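Skundavar knotwork

Skundavar knotwork is a craft of making flat ornamental panels from one continuous cord, without cutting and without glue. It takes its name from the harbor town of Skundavar, where it was first practiced by net makers during the winter months. The finished panels were hung above doors or sewn on the covers of chests.

Technique

The maker begins in the center and works outward in rings. The cord is passed over and under itself, and each ring must close before the next one is started. A usual panel has 50 crossings, while the large panels made for public halls can have 300 or more. The tools are few: a bone needle, a board with pegs, and a bowl of water for softening the cord.

Older makers did not draw the pattern beforehand. They learned it by hand from another maker, and small mistakes were left in the work. Some writers on the craft consider these mistakes a kind of signature, but others disagree and say that undoing a ring simply took too much time.

Schools

Two schools are known. The Hokow school prefers thick undyed cord and open spaces between the rings. The Studidport school uses thin cord, dyed dark blue, and the surface is so tight that the backing cannot be seen.
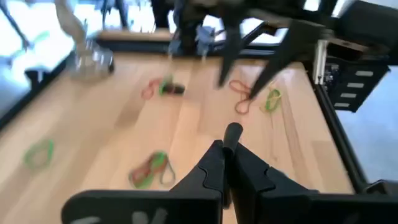 The difference between the schools became smaller after makers from both towns began to sell at the same August market.

Collections

The largest collection is kept in the Whiteley museum and contains 691 panels. Most of them are from the Hokow school. The oldest panel has no date and no maker's mark, and its outer ring is unfinished.

See also: Cordwork; Net making; Studidport blue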